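4.2 Handling of loyalty cards at interview

Respondents in the Andcombe sample were asked to bring any loyalty or membership card they had used in the previous month. Interviews ran until January 2022 and lasted 19 minutes at the median. Of the 807 respondents, 75 brought no card and were coded as non-holders. The interviewer recorded the card type, the stated frequency of use and whether the holder could recall the current reward balance. Recall was scored as correct if it fell within five per cent of the balance held by the scheme.

Seated interviews were preferred, with the card kept on the table while the recall items were read out (Figure 3).

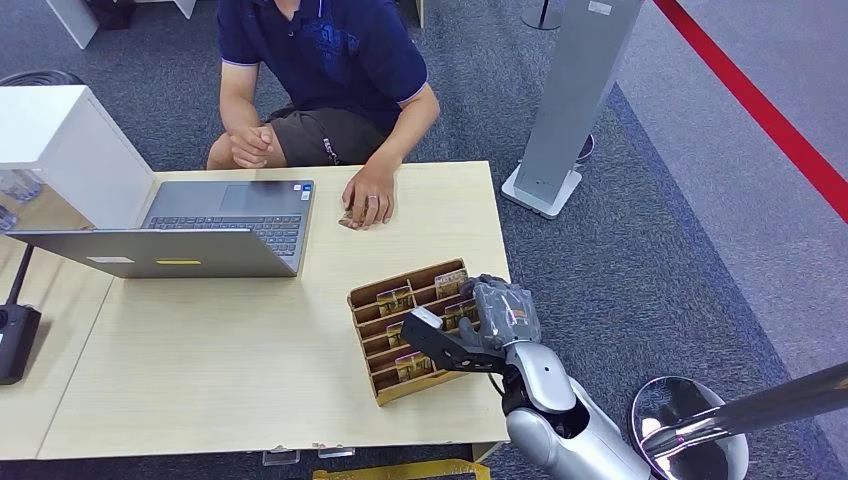 Figure 3. Card held against the tabletop under the fingertips of the left hand.

Pentti Hyvönen objected that a card in hand prompts the holder and so inflates recall, and that the Nurnement survey, which asked for cards only at the end, is the better baseline. We tested for this by moving the card request to the end of the interview in one district. Correct recall was slightly lower there, but the difference was not significant after adjusting for age and household size.

Paper stamp cards were analysed separately. They carry their balance on the face, and the recall items have little meaning for them.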